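Standgate Ladder Shoe Rack, Four Shelves
Supplied by Kornix

The Standgate is a freestanding rack for entryways, bedrooms and sitting rooms. Light wooden shelves are carried on a black metal frame, and each shelf is deeper than the one above it. Slides, slippers and other low footwear may be stored on any level. Heavier shoes should be placed on the bottom shelf.

Assembly requires about 30 minutes. The frame should be joined loosely at first and the screws tightened once all shelves are in position. The rack may stand on carpet or hard flooring. Customers are asked to leave access to wall outlets and cables when choosing a location.
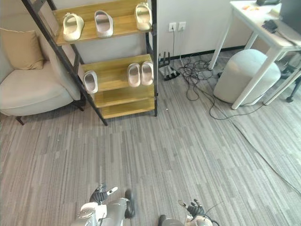 Zamora: We have kept ours next to an armchair since February and it suits the room. I would have liked a little more height between the lower shelves, as my ankle boots have to go on their sides.

Customers who store taller footwear may leave out one shelf during assembly. Both side rails must remain fully fastened. Shelves should be wiped with a soft, damp cloth and dried promptly. Abrasive cleaners are not recommended.
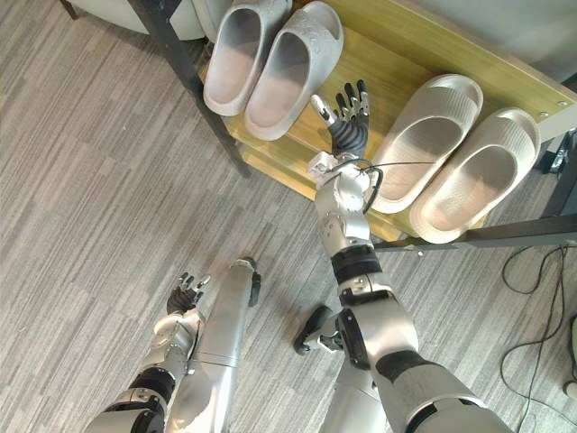
Standgate rack with slippers on a wooden shelf, grey striped carpet.

Replacement screws and feet are available through Hirent under part number 13. Orders are normally shipped within eight working days. Unused racks may be returned within 60 days of delivery in the original packaging.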